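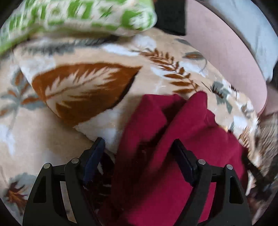 Crimson fabric, folded.

Home News Regattas Clubs Results Officials Contact

FOR IMMEDIATE RELEASE
4th March

Skundow Rowing League will not use Sterklow readiness scores to seed crews this season

ITANDEN – The Skundow Rowing League will seed its spring regattas by race results and timed pieces on the water, as it has in every previous season. The league has turned down a proposal from Sterklow, the maker of a wrist strap that gives each rower a daily "readiness score," to use those scores in placing crews into heats and lanes.

The proposal was sent to all 31 member clubs over the winter. It said that crews seeded by readiness would produce closer finals and fewer injuries. The league asked what those claims were based on, read the answer, and was not persuaded.

"I've coached long enough to have been promised faster boats by a seat pad, a breathing mask and a kind of beet juice," said Ruwan Karunaratne, racing director of the league and head coach at Itanden Rowing Club. "Maybe the strap is better than those. I'd like to see it beat a stopwatch before I hand it the heat sheet."

What the trial showed

Sterklow's case rests mainly on a trial it ran with rowers from several leagues, beginning last September. According to the summary the company gave the league, 522 rowers signed up and 168 wore the strap to the end. The closer racing described in the proposal comes from that smaller group.

The league asked what happened to everyone else. The reply said that some had "disengaged from the program." It did not say how many were hurt, how many quit rowing, how many lost the strap and how many simply got tired of wearing it. A rower who is sick or sore seems more likely to drop out of a trial like this than one who is having a good fall, and if that is what happened, the injury figures would look better than they should. The league does not know that it happened. Sterklow has not shown that it didn't.

The trial lasted eight weeks. All of it took place before winter training, and none of it included a spring sprint race over the distance the league uses. There was no comparison group of crews seeded the ordinary way.

The league also asked how the score is worked out. Sterklow answered that the method is private. That is the company's right, but a coach whose crew is put in an outside lane on a windy day is going to ask why, and an official on the dock has to be able to give an answer. 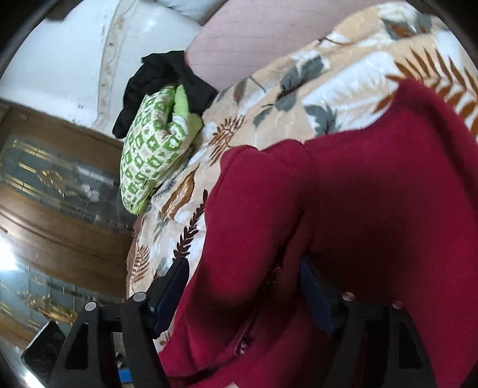 Maroon garment with a zipper, on a floral blanket.

A test at home

Itanden Rowing Club borrowed a set of straps for its own varsity squad and kept the morning scores next to its practice times. The coaches found no pattern they would bet a race on. Some of the best pieces came on days with poor scores, including one by a women's four that had been marked "rest advised" in three of its seats.

Karunaratne was careful about what this means. "It was one squad and a short stretch, so please don't print that we proved anything," he said. "We looked for the thing they said would be there and we didn't find it. A bigger club might. I doubt it, but they might."

He added that several of the rowers began checking the score before deciding how they felt. Two asked to stop wearing the strap for that reason and were allowed to.

How seeding will work

For the opening regatta at Vlachou Reservoir, crews will be placed by their finish at last year's league championship. New crews, and crews with more than half their seats changed, will row a timed piece the evening before racing. The fastest qualifiers go to the center lanes. Coxswains must be at the timed piece with their own crews, and a substitute coxswain will be allowed only with a note from the club.

If wind closes the outer lanes, heats will be redrawn from the same list in the same order. Coaches who think a crew has been placed wrongly have until the coaches' meeting to say so in writing. Phone calls to the start hut will not be treated as a protest.

The league knows that this system has faults. Last year's results say little about a club that graduated most of its first boat, and a timed piece rowed into a headwind is hard to compare with one rowed an hour later in flat water. Karunaratne would like to see every crew time trialed, and has said so at several league meetings. The clubs with long drives voted against it again this year.

Straps and race day

Rowers may wear any strap or watch they like in practice. During racing, devices may be worn so long as they do not send or receive messages, which is the rule already in the handbook. Clubs remain free to buy the Sterklow strap for their own use. The league has signed no agreement with the company and has accepted no free equipment; the straps lent to Itanden have been sent back.

Sterklow has offered to present a second study next winter. The league has said it will read it, and has asked for three things ahead of time: a full count of who started and who finished, a group of crews seeded by results for comparison, and race times from a spring season.

Media contact: Ruwan Karunaratne, racing director, Skundow Rowing League, care of Itanden Rowing Club. Copies of the seeding rules are available from the league office on request.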